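About us

Hi! I'm Debashish Bhuiyan, and together with Seo-ah Jin I run Brutenent, a very small robotics workshop that teaches people to build, program and (a lot of the time) repair little arms and rovers. There are classes on Monday evenings, kits you can take home, and a repair bench for anything that has started behaving oddly.

Most companies use this page to tell you how well everything is going. I'd like to tell you about the arm that wouldn't stop, because it's the reason we work the way we do now, and people who come to class always ask about it anyway.

In our first year we had one demo we were really proud of. We called it Dremo. It was a tabletop arm that picked up a block, put it in a tray, went home and started over. Seo-ah wrote the motion code, I did the brackets and the wiring, and we let it run while visitors wandered in and out. It ran like that for weeks!

Then one July afternoon, right in the middle of a class, the shoulder servo lost its signal. A connector had been wiggling a little on every cycle, and it finally let go. The software had no idea. It kept sending positions, the elbow and wrist kept obeying, and the shoulder drooped until the gripper was pushing straight down into the table. The elbow servo stalled against it and got very hot, very fast. I hit the stop key on the laptop. Nothing. The program was stuck waiting for a reply from the servo that had dropped off the line, so my keypress just sat there in the queue.

Seo-ah pulled the plug out of the wall. No one was hurt, but we lost two servos and a bracket, the table got a nice dent, and I had 10 students staring at me while the room filled with that burnt plastic smell. I sent everybody home early and we spent the night taking the thing apart.

What bothered us was how ordinary all of it was. Our stop button was a piece of software, and it depended on the very software that had frozen. I knew better! I'd told students not to do it! We had just gotten comfortable.

So we changed a bunch of stuff. Every arm on our tables now has a physical switch that cuts servo power, within reach of whoever is driving. The controller drops torque if it hasn't heard from a joint in 120 milliseconds. Cables get tied down at both sides of every joint, and we tug each one before power goes on. Seo-ah also wrote a little logger we named Sikport, which keeps track of servo temperature and load so we can see a stall coming. Before a new build goes out in front of a class it has to get through 540 cycles with one of us sitting next to it, and if it faults, the count goes back to zero (this has made me very grumpy on several occasions). 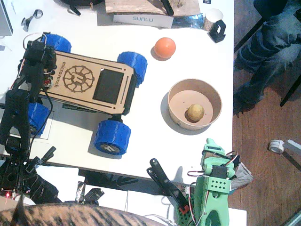 Can a small hobby arm really hurt someone?

It can pinch a finger hard enough to bruise, and a stalled servo can get hot enough to burn you. Keep your hands out of its reach while the power is on, and know where the switch is before you start.

These days every beginner course opens with a fault. We unplug a joint on purpose, at low speed, and have the students work out what the arm will do before they cut the power. Classes are capped at 5 people per instructor, so there's time for everyone to have a turn at the switch.

The dented table is still in use, by the way. Seo-ah wanted to sand it and I talked her out of it. If you've got an arm at home that twitches or sags or ignores you, bring it by on a Monday, and please bring the power supply too, even if you're sure that part is fine.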